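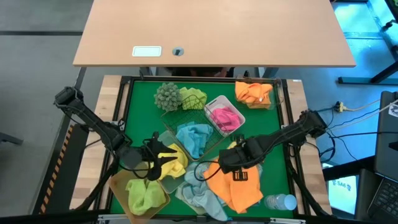

Cloths and trays, two arms. One of the Wandlow benches.

Operators wanted — Wandlow site, evenings and some mornings

Wevanix is looking for people to drive robot arms by hand so that our learning system has something to learn from. You hold a pair of handles, the arms copy you, we keep the recording. Do it again with the cloths moved. Then again.

Start in June if you can. Sooner is fine.

What the job is

Mostly cloth. Picking it up, putting it in the right tray, taking it out of the wrong one, spreading it, folding it in half. Sometimes a bottle or a ball has to be moved first. Each try is called a take. A normal shift is nearly 100 takes, split over 2 benches, with a proper break in the middle. You reset the mat yourself between takes, and the reset matters as much as the take — if everything lands in the same spot every time the data is no use to us.

You also mark your own takes: good, poor, scrap. Please scrap freely. A dropped cloth that you pick up again is often a good one, so don't bin those. Shakuntala Nigam will go through the marking with you on your first shift and again after a week, once you've got opinions about it.

Who we want

Steady hands, patience, ok with doing a small thing many times. Left handers very welcome, we are short of them. No degree, no coding. If you've done sewing, packing, care work, kitchen work, model making, say so in your message. Gamers too, although the handles are slower than you'll expect and some people find that annoying.

You need to be able to sit or stand for an hour at a time. The stool goes up and down, the bench doesn't. Tell us if that's a problem and we'll see what Thakur bench can do, it is set lower.

Hours and training

Shifts are four hours. Evening ones start at 5pm. We have 12 places to fill and would like most people to do three shifts a week, but two is alright. Training is paid at the same rate as everything else. Yogesh Jaiswal does the rota and will swap things about if you ask him in good time.

There is a paid trial of one hour before we offer anything. You'll do ten or so takes with Hiu-tung Yu next to you. Being slow is fine at the trail, banging the grippers into the mat less so.

How to apply

Write to Ritu Malhotra in the Wandlow office. A few lines will do: what you've done with your hands, which shifts, when you could start. No CV unless you've one ready. Put "cloth bench" at the top so it doesnt go in with the Greta applications, those are for a different team.

Replies normally within a week. Travel to the trial is paid back, keep your ticket.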